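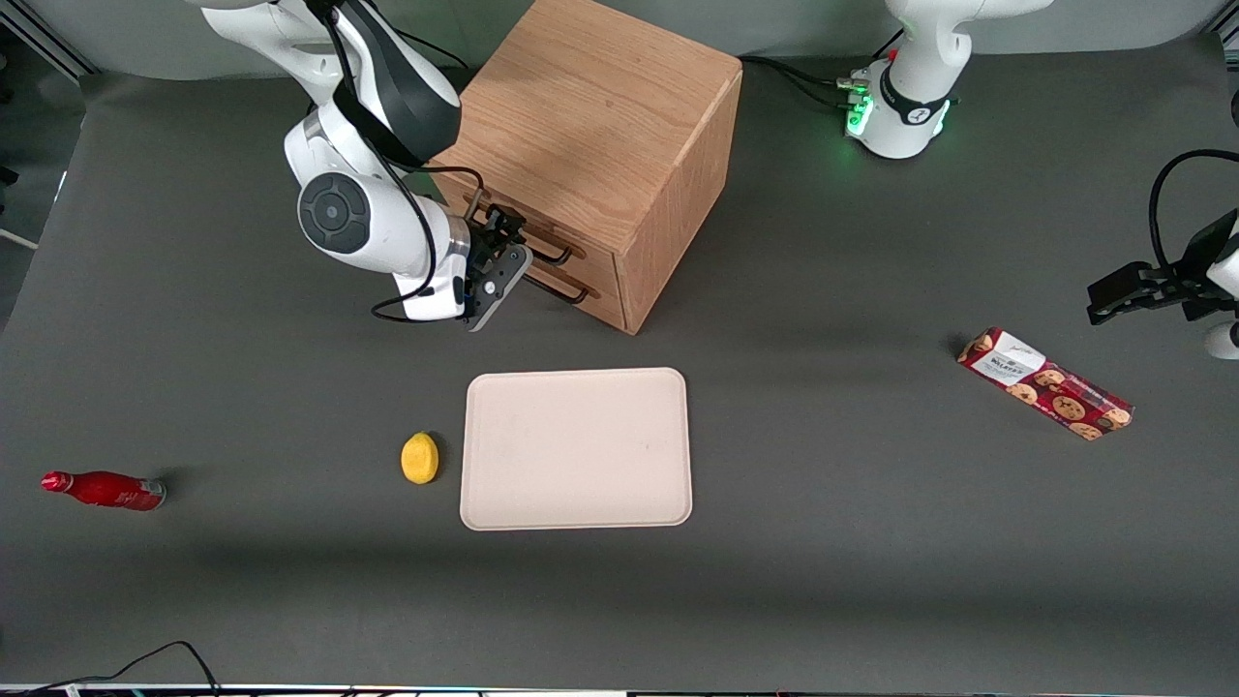

Ramil Yap thinks most people ask the wrong question first. They want to know how clever the model is, he told us, when they ought to ask who recorded the examples and how often those people got a break.

Tshepo Masilela laughs when this is repeated to her. She has run the recording sessions at Wirngate since September, and the breaks were her idea. "After an hour you start to rush," she says. "You pull a drawer the same lazy way every time, and the model learns your lazy way."

Her target for the drawer task is 1,000 examples, and the team has over 60 per cent of them. An operator guides both arms by hand controls while every camera records, including the small ones at the wrists. Each recording is then watched by someone who did not make it. Of the last batch, 43 were thrown out.

"Mostly for hesitation," Masilela says. "The arm stops, the operator thinks, the arm goes again. It looks harmless, but the model has no idea why you stopped."

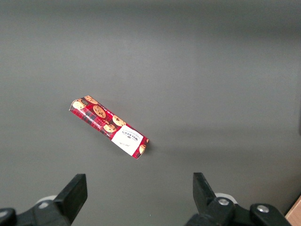
A carton of biscuits from the wrist camera, with the gripper open.

Small changes matter more than she expected. The team now turns and shifts the objects between recordings – a dull job, and one that used to be skipped when people were tired. An early model trained without those changes reached for the same patch of table wherever the box was.

Failed attempts are kept in a separate folder. Masilela would like to use them, but Yap is not convinced, and they have agreed to test it on a small set first. Four operators share the work for now. She wants more, preferably left-handed.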